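Tags: datasets / food and kitchen / tabletop

Last updated: 2025-08-16

# Trallis Dumplings

Trallis is the dumpling part of Stitico, our growing collection of small kitchen jobs done at a table. I love this one! Dumplings are soft-looking, lopsided little things, and no two ever seem to sit the same way in a basket.

## What's in it

40 sessions across 3 tasks:

- `fill` — dumplings go into the open steamer
- `empty` — dumplings come out and go onto the table
- `lid` — the lid goes on or comes off

Each session has a folder with the pictures and a short `notes.txt`. The colors are part of the fun, so the notes go by color (`green`, `pink`, `white`) and then by place in the basket. 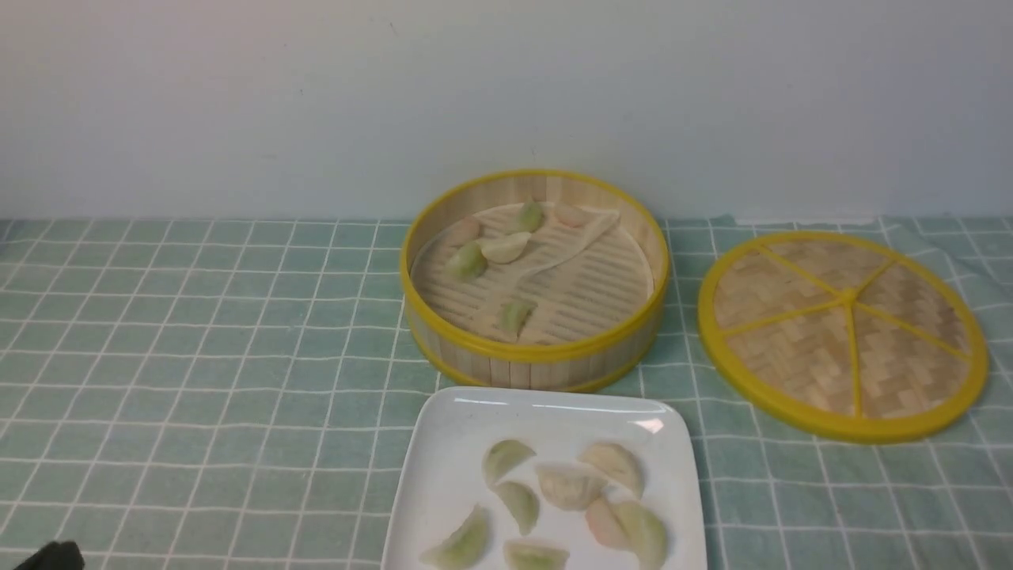
Place names follow the basket itself: `back`, `front`, `left`, `right`, `middle`. A dumpling touching the steaming cloth also gets `on_cloth`, even if only one edge is resting there. We went back and forth on that rule in March and I'm so glad we kept it simple. The cloth is never flattened between sessions, so expect folds in all sorts of directions.

The lid has its own line in the notes, either `on` or `table`.

## Known problems

- In 7 sessions the notes say `pink` where `white` would be just as fair. The paler ones are a real toss-up.
- 2 sessions from the Foltness kitchen have no `notes.txt` yet.

## Using it with Obura

Obura reads the folders as they are. Point it at `trallis/` and leave the folder names alone — it sorts by them.

Corrections to the color labels are very welcome, especially the pinks. Please send the session number along with the fix.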